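Subject: Re: [lomilham-wood] Old table top, oil or wax?
From: Su-bin Maeng
To: lomilham-wood list

Thanks for the replies so far. I am answering the long one first because it covers most of what the others asked. The earlier message is quoted in pieces, with my answers under each.

> I have inherited a kitchen table from my aunt in Grumport. The top
> is solid, 46 mm thick at the edge, and has had some kind of varnish on
> it for as long as I can remember. It is going patchy near one end.
> Should I strip the whole thing or only the bad end?

Strip the whole top. I have tried doing one end only, on a sideboard, and the join showed from across the room however carefully I feathered it. Old varnish darkens and so does the wood under it, so a fresh patch will be a different colour even if you use the same tin.

Take the top off the frame first if you can. On tables of that age it is usually held with wooden buttons or small metal plates, and they come off with a screwdriver. Mark which way round it went. Support it along its length while you work.

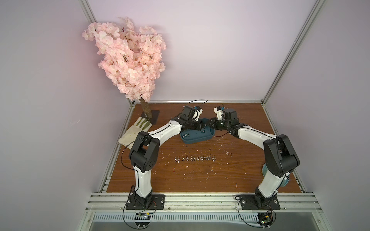
Can I use the same oil on the underside as on the top?
Use the same oil on both faces, but one coat fewer underneath is fine. A top that is sealed on one face and bare on the other takes up damp unevenly and may cup over the winter.

> I have a belt sander. Is there any reason not to use it?

It is easy to dig a hollow with one, and you will not see the hollow until the finish goes on. I use a cabinet scraper to get the varnish off and then a random orbit sander, going through 80, 120 and 180 grit. Do the last pass by hand, along the grain. Where there are knots the grain turns back on itself, and the scraper will tear if you push on through. Change direction there, or leave those places to the sander.

Vacuum between grits. A bit of coarse grit left behind will put scratches in that you then spend an hour getting out. White bits of old filler do the same, and they show up badly on a reddish top.
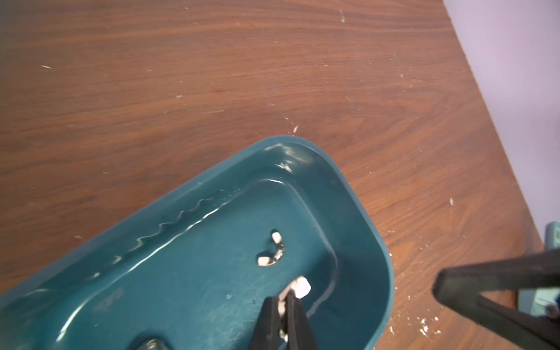

Warm brown grain with white specks on it.

> Which would you pick, oil or hard wax? It will be used every day by
> two adults and two children.

For daily use I would pick hard wax oil. Plain oil looks better to my eye but needs doing again every January or so, and most people let it slip. Wax on its own marks as soon as someone puts a mug down.

I have used both the Moon and the Fletent. The Fletent goes further and smells less. The Moon is thicker and left a slight sheen on oak that I did not care for, though my sister prefers it. Either way, put it on thin. Wipe on, leave it for the time on the tin, then wipe off everything that has not soaked in. If it feels sticky the next morning there was too much on. Two coats are enough on a hardwood and three on pine.

Spread the used rags out flat outdoors to dry before you bin them. Rags with oil in them can heat up and catch fire if they are left in a heap. I know this has been said on the list before but we have had new members join.

> How much will I need? The top measures 1,018 by 1,650 mm.

One small tin will do the top twice, with enough left for the underside. I would not buy the large one, as it skins over once it is opened. The shop in Lomilham had the small tins at the back, next to the brushes, when I last went in.

Two other things. Someone asked off list whether tung oil is safe for a table where food is put down. Pure tung oil is generally fine once it has cured, but that takes weeks, and some of what is sold as tung oil is mostly thinner and varnish. Read the label. And the scraper I offered last month is still here if anyone wants it. It needs a new burr.

Su-bin

--
To leave this list, send a blank message with "unsubscribe" in the subject line.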